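Red and white in the same small load: how do I stop the pink?

Posted by Houda Ezzat

I have a front loader and most weeks I don't have enough for a full load of each color. What usually goes in is something bright red together with a white cloth or two and something pale pink, because that is what's left at the end of the week. I wash it warm on the normal cycle. In February a white pillowcase came out pink along one edge and I have not been able to get it back. I don't want to run the machine three times for four pieces of cloth. Is there a setting that makes this safe, or do I have to separate them every time? I also wonder if such a small bundle is bad for the machine, as it tends to sit in one lump at the bottom of the drum. 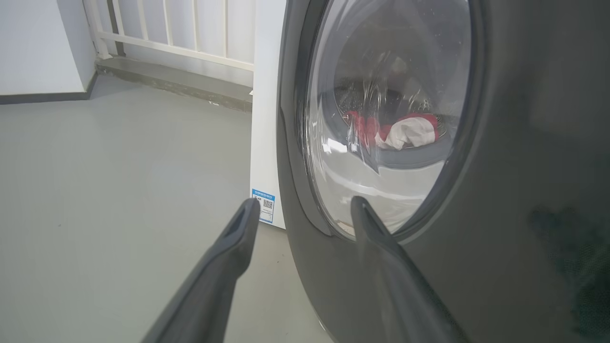
Meriem Nasr

Separate the red, at least for the first few washes. New red cotton gives off dye and no program setting will hold it in. Wash it alone at 20 degrees until the water runs clear in the sink test: wet a corner, press it with a white rag, look at the rag. If the rag stays clean you can mix it with pinks. I would still keep it away from anything white you care about.

For the pillowcase, don't put it in the dryer. Heat sets the stain. Soak it overnight in cool water with oxygen bleach (read the care label first) and wash it again. You may need to do that 2 times. I did it with a tablecloth from Wimwood and most of the pink came out, although you can still find it if you know where to look.

On the lump: a small load can't spread itself around the drum, so the machine may struggle to balance it and stop before the spin. Add a couple of towels of a similar color and shake everything out before it goes in. Twisted pieces stay twisted. When the cycle is done, take the laundry out soon and leave the door open for a few hours. 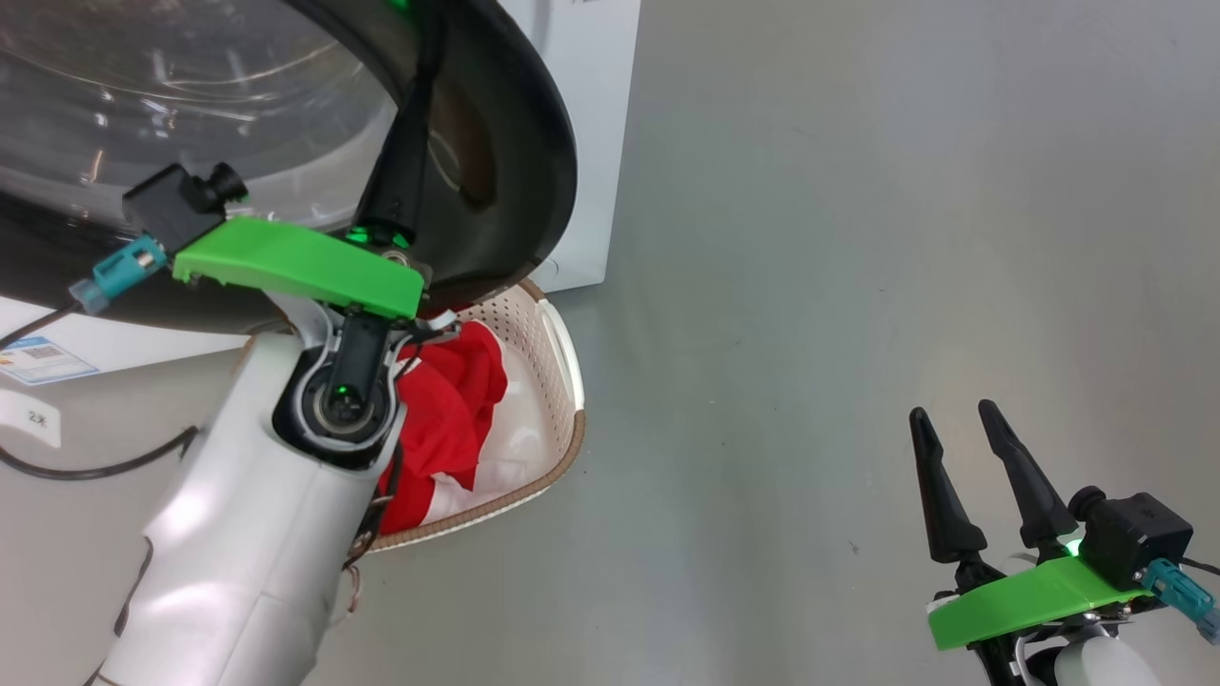 Wipe the rubber seal too, mainly the fold at the bottom where water collects. I use an old dishcloth and check for lint and coins while I'm there. If you close the door right after a wash the drum starts to smell within a week or so, at least mine did when we lived in Hunlow.

Bronmont

color catcher sheets. I use one every mixed load and never had a problem. cold water

Contact | Terms of use | Copyright Peltonen Home Help | Back to top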